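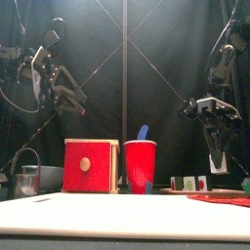 Figure 4.1. Two arms above a table with blocks, a bowl, a cup and a box. The right gripper holds a white block in the air.

Chapter 4
Showing the Task

In the first three chapters the robot did what was written for it. The programmer knew the place of every object and gave the arm a list of positions. Such a programme can run for years in a factory, but it becomes difficult to write as soon as the objects are ordinary ones and their places change from day to day. In this chapter we start from the other side: a person performs the task with the robot's own arms, the computer records the movement, and later a policy is trained on the recordings. We call one such recording a demonstration.

There are two common ways of giving a demonstration. In the first, which is called kinesthetic teaching, the person holds the arm and leads it by hand. The motors must be soft enough to allow this, and the teacher feels directly when the arm meets something. In the second, teleoperation, the person stands away from the arm and moves it by means of a controller. This may be a joystick, a hand-held device, or a second pair of arms with the same joints as the first. The second way is more tiring to learn, but it keeps the hands of the teacher away from the objects, and two arms can be moved at the same time. With kinesthetic teaching, two heavy arms usually need two teachers, and these must agree very well between them.

4.1 What the teacher must decide

Consider a short task: take a block from a plate and put it down somewhere on the table. Before recording starts, the teacher has to decide several things which a person doing the same with the bare hand would never think about. From which side do the fingers approach? When other blocks stand close together, as in Figure 4.1, an open finger needs some space beside the block it goes to, and the order of picking becomes a part of the task. How high is the block carried? A tall cup near the path asks for a higher lift or for a longer way round. And what does the other arm do in the meantime? If it drifts about in some recordings and stays still in others, the policy may learn the drift as well.

The course laboratory at Clerneston uses a simple rule for beginners. Each student performs the task slowly, says aloud what the next movement will be, and only then makes it. The recordings become longer, but there is less hesitation in them. In the Likell exercises, which we follow in this book, a student gives 34 demonstrations of one task before any training is done. For the later exercises with changed starting places the number is 200, shared among the members of the group. 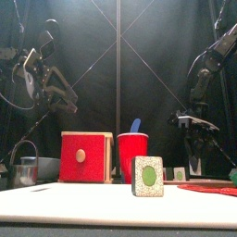 One reader of our first edition wrote to us from Humusthorpe that this order was wrong for her students. She lets them train a first policy on very few demonstrations, sees with them how it fails, and returns to the recording afterwards. In her opinion they understand the value of a steady hand much better once they have watched the robot copy an unsteady one. We find this a fair objection. Teachers who have enough hours may use Exercise 4.6 before Exercise 4.2.

4.2 Where the block is put down

Putting down deserves the same care as picking up. The gripper should come to rest before it opens, and it should rise straight up before it moves to the side. A block that has to stand upright can be tipped by a finger that leaves too early. For the same reason we ask that the last second of each demonstration contains no movement at all. In the Vida software, the recording format of this book, that second is kept and marked as the end state.

Students often ask whether a bad demonstration must be deleted. If the block was dropped and the teacher picked it up again calmly, we keep it, with a note. If the teacher lost control of the arm, we delete it and record another.

Before you continue with Section 4.3, write down in your own words how you would show the block task by hand, and then how you would show it by remote control. Keep both texts, as you will need them in Exercise 4.1.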